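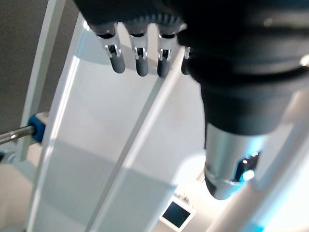
Home | Archive | Threads | Search | Subscribe

Print this message | E-mail this message

To: Celtholm Ward Matters list
Subject: Re: Re: Penach by-election, the recount and what happens next
Date: February 12, 2023

Quick one as I'm between trains, sorry for the state of it. Quoting the earlier message in full because half the list didn't get it (the digest dropped it again).

> Can somebody explain the Penach result in plain words please. I was told on the night we'd held it, then woke up to find we hadn't. The council page gives the final figure and no more. Was there one recount or two? And is it right that the postal votes were counted seperately and added at the end? My neighbour says that isn't allowed. Also does this mean the council has no majority now, or did it never have one? I've lived here 30 years and I've never seen it this muddled.
>
> One more thing. The leaflet that came through the door two days before, the one on the Curkeo site, had no name and address at the bottom that I could find. Isn't there supposed to be one?

Right. In order, more or less.

Recounts. Two. First count had us ahead by a handful, other side asked for a recount, fair enough, we'd have done the same. A bundle had gone in the wrong pile. That turned it round. Then we asked for another and it came out the same as the second. So no, we didn't hold it. Whoever was telling people otherwise at the back of the hall should have waited for the returning officer, and yes I've said so to them.

Final margin was 194. Not close enough to go on arguing about, in my view. I know some of you disagree, I've had the e-mails.

Postal votes. Your neighbour is half right. They aren't kept apart as their own total. They get opened and checked beforehand, then mixed in with the ballot box papers before the count proper. What people saw being carried in late was the envelopes handed in at polling stations on the day, which have to be checked too. Looks odd if you've not stood there before. There were 718 postals returned in all and our lot had the numbers for each stage, I've got the sheet at home.

Majority. Never had one! We've been running things with the two independents since the December before last and that was always a handshake. One of them has now gone quiet. The other says budget first and then we'll see. So for the budget meeting we need both of them, or one of them and somebody on the other side being off sick. I wouldn't plan on it.

What worries me more is Curkeo. Anyone who knocked on doors in Penach will tell you it was Curkeo, Curkeo, Curkeo, and then bins. People think we've already agreed to the 500 houses. We haven't, it's still at outline, the access road off Ezzat Lane hasn't even been to highways. But we never put that on paper in words a person could read. Our leaflet had four paragraphs on the local plan before it got to the road. I couldn't get through it and I helped write the thing.

The other leaflet. There has to be an imprint, yes: printer, promoter, and who it's for, name and address. If you've still got yours please don't bin it, put it in an envelope and let me have it. A photo is ok but both sides, and flat. I've seen one copy and there was something in tiny grey type up the fold which may turn out to be the imprint after all, so nobody post anything about it online until we've looked. Please. Last time was embarassing.

Things I need back from people:

- tellers' sheets from the Celtholm school polling station, still missing
- the spare clipboards and the big umbrella
- mileage claims, by the end of the month or not at all
- anybody willing to do Ezzat Lane again, on foot, no leaflets, just listening

To the person who asked off list whether the candidate will stand again in May: don't know, haven't asked, leave them be for a fortnight.

Ward meeting is still on, upstairs room, usual time. I'll bring the count sheets. If you want the budget on the agenda tell me before the papers go out, not on the stairs.

Train's here. More tonight if the signal holds.

Previous in thread | Next in thread | Back to archive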